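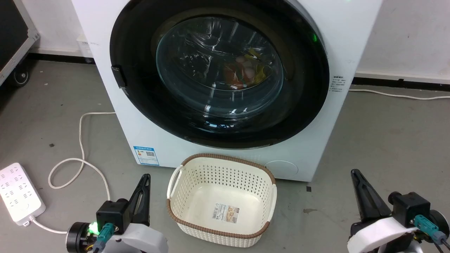 *Front-loader, clothes in the drum.*

**24th March, document room, Hellside papers**

Second batch from the ministry came in this morning, on paper again, even though we asked for files. 80 pages, stamped, stapled in the wrong order and smelling of somebody's cellar. I've been at it since nine and I'm writing this while the scanner sulks.

For anyone picking this up cold (Davina, I mean you, sorry!): these are the interview notes from the internal review of the Hellside training mission, the one where our lot were sent to help build up the border guard at Atville. The public report said the mission was going well. The notes underneath it were held back, and we've been asking for them ever since June.

Scanning first. The old flatbed gives much cleaner text than the feeder on these, and I wish I'd known that with batch one. The feeder pulls the thin carbon sheets at a slant, and then the text recognition turns every "company" into "cornpany" and misses half the blacked-out bars. I did 40 pages on the flatbed before lunch at the higher setting, greyscale, and only had to redo 2. The rest go through this afternoon. Hjalti, please don't "tidy" the pile on the left, it's in the ministry's order and I want a record of that order before we touch anything.

Now the good bit. Interview 3 has been released twice! Once in batch one, nearly all black, and again today with a different person's pen on it. Whoever did it the second time left in most of the second page. The officer (name removed in both) is asked how many of the trained guards were still turning up for duty by the end of the winter, and he says nobody in the chain wanted that number written down, so they counted the ones who had finished the course and reported those. Then there's a line I had to read several times: "We were marking our own homework and then framing it." Signe came over to look and we both just stood there grinning like idiots.

Calming down now. What I can't say yet is whether the finished-the-course figure is the same one that went into the public report. It looks like it should be, the wording is very close, but close wording isn't a match and I've been burned by that before. Arnar has the report annexes and is going through the tables line by line. Until he's done, please keep it out of the draft.

Things I noticed on the redactions:

- Two pens in this batch, one a proper marker, one more like a felt tip. The felt tip shows the tops of tall letters if you push the contrast. I have NOT tried to read names from it and I don't think we should before Dagný has talked to the lawyer.
- The exemption codes in the margin change halfway through interview 3. Same sort of passage, different reason given. Worth a question to the ministry all by itself.
- Riis turns up four pages after his name is supposedly removed everywhere. Might be the place and not a person, there's a Riis on the supply map as well. Left it as "Riis (unclear)" in the index.

Tried the Kustska tool for comparing the two versions, since everyone keeps telling me to. Well, it lines up typed pages beautifully and falls over completely on anything with handwriting in the margin, which is most of what I care about. Ended up putting both versions on the light table and going down them with a ruler. Slow, but I trust it, and it's quite soothing after a morning of scanner noise.

Dagný rang after lunch. She wants the second release of interview 3 logged separately and not merged with the first, and she's right, I'd started merging them and have now undone it. Log numbers carry an A and a B. She also thinks the ministry may not know it sent both, so no chatting about it outside this room, please.

Still to do:

- Finish the scans, flatbed only
- Index the Atville pages, Signe has offered to take the supply annex
- Ask for the missing attachment to interview 2 (mentioned in the text, not in either batch)
- Draft the question on exemption codes, Davina to check my grammar
- New staples. Ours are bent and I've torn a corner off a cover sheet, noted in the log

Originals are back in the grey cabinet, bottom drawer, key with Hjalti.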